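Search this book
Search
Sun 31 October
By Notburga Ammann and Aurelia Kuster

Chapter 2
Everyday Objects and the Surfaces They Stand On

A table is seldom chosen with a single object in mind. It must carry cups, tools, papers and small items that roll, and it must be easy to wipe down at the end of the day. This chapter considers how the top of a table, and anything laid over it, affects the way in which objects are set down, found and picked up again.

The first section deals with colour. A pale object on a white table is easily overlooked — a dark board placed beneath it gives the eye a clear edge to follow. 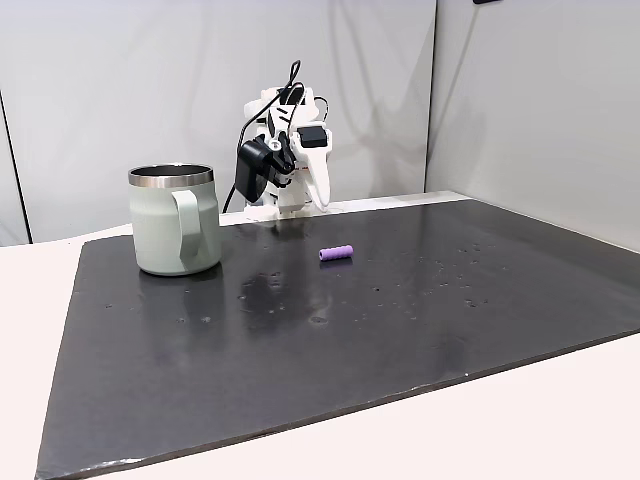
Page 52

Fig. 2. A sage-green mug with a metal rim and a small ridged purple piece on a dark board.

Students should note that the two objects stand out from the board in different ways. The mug is pale and upright, and its handle is wide enough to be noticed at once. The purple piece is short and lies on its side, so that its bright colour does most of the work.

The second section turns to shine. A glossy surface may return a faint reflection of whatever stands on it, and the reader is asked to consider when this is a help and when it is a distraction. Exercises on both topics follow, together with the Brunner table of surface finishes.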